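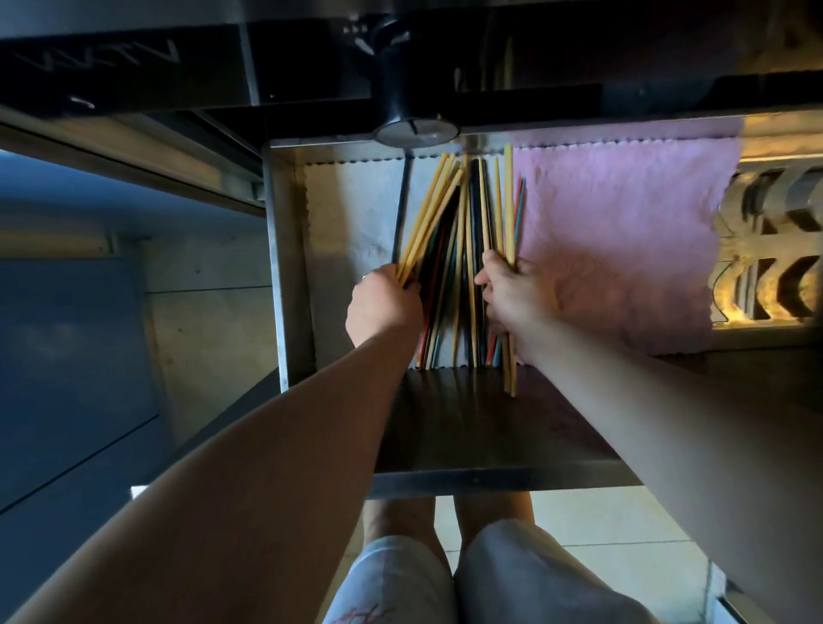 Chopstick drawer, two hands at it

Nakuvton Community Help > Home Builds > Arms and grippers

Two-arm build keeps grabbing clumps of chopsticks. Where do I start?

Gisela Maldonado

Hello everyone! I've been reading along on here since August and finally have something of my own to ask about, so please bear with me, I do go on a bit. I'm building a pair of small arms at home on a rail, and the job I picked for them is the chopstick drawer. Ours are all mixed up, bamboo with black with a few colored ones, and I'd like the arms to pick them out and lay them in groups by color. My brother thinks I should have started with blocks, and he may be right, but I don't own blocks and I do own a great many chopsticks.

Each arm has a Gruleder two-finger gripper, the one that opens to 132 mm, and one camera looks down from between them. Over the last couple of weeks I logged 107 tries with the left arm by itself, and most of those ended with a fistful. The fingers close on whatever is in the way and up comes a bunch. When I do get a single stick it tends to be a bamboo one lying off on its own.
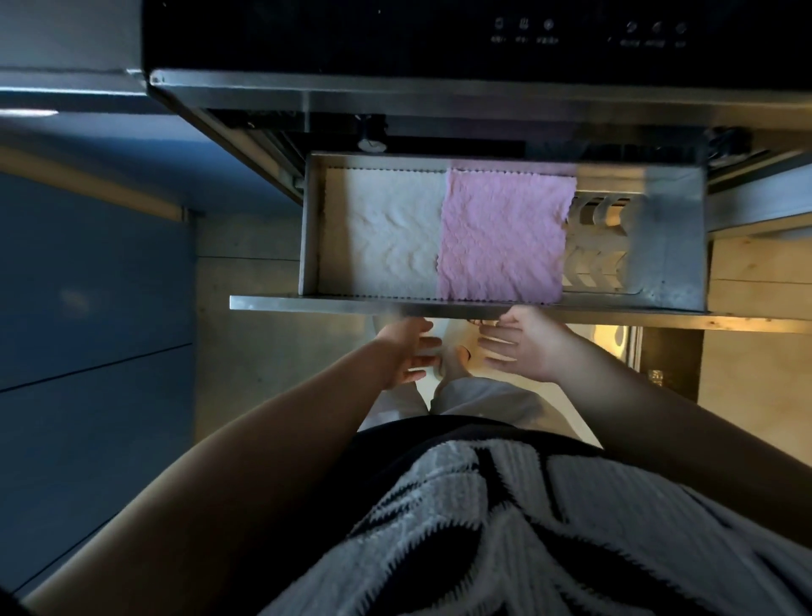
Finding the stick is my other trouble. My color matching was written by me late at night over a lot of tea, and it gets muddled by shiny metal, so bare steel reads as "something pale, might be bamboo." I want to give it a background it can learn. There's a white cloth on the left of the drawer and a pink one next to it, just overlapping, and I was wondering if I could treat those as two zones in the software, so that anything that isn't white or pink inside its own zone counts as a stick. They both have wavy texture and zigzag edges though, and I'm a little afraid the edges will look like stick tips to the camera. Has anybody tried something like it?
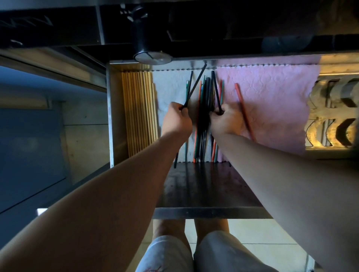 I should also say I'm on build 1603 of the arm software and haven't dared update, having only just got the two arms to stop bumping elbows. If the answer is "update first" I'll do it, with my fingers crossed. Thank you so much for reading all of this!

Benítez

Hi Gisela, welcome, and what a nice project! I'd leave the update alone until the clumps are sorted out, or you'll be chasing two things at once.

For the clumps, I think you're opening much too wide. Limit the gripper in the settings so it only opens a little more than two sticks' width, and come in from above near one end of the stick instead of the middle. Then have it lift just slightly, give a small wiggle, and wait a second. Extra sticks usually fall back. I did the same with paintbrushes and it went from hopeless to pretty decent in an evening. Thin foam tape on the fingers helped too, though it wears out and you'll be replacing it.

On the cloths, yes, try the zones, but draw each one a bit inside the cloth so the zigzag edges fall outside it. Five minutes' work and you'll know. I'd be more worried about the overlap, where a fold can throw a dark line that looks an awful lot like a stick. Smooth that part flat and leave a strip between the two zones that the camera ignores. Pale bamboo on white cloth may still be hard to see. Pink is kinder to it, in my experience.

hurkov_bench

get a suction cup

Gisela Maldonado

Thank you Benítez! I set the opening limit on Wednesday after supper and it already looks gentler. The wiggle will have to wait for the weekend, I need to work out how to write it without the arm wandering off. And hurkov_bench, I did look at suction, but they're so narrow and some of ours are round, so wouldn't the cup just leak? If you've had it working on something that thin I'd love to know which cup you used.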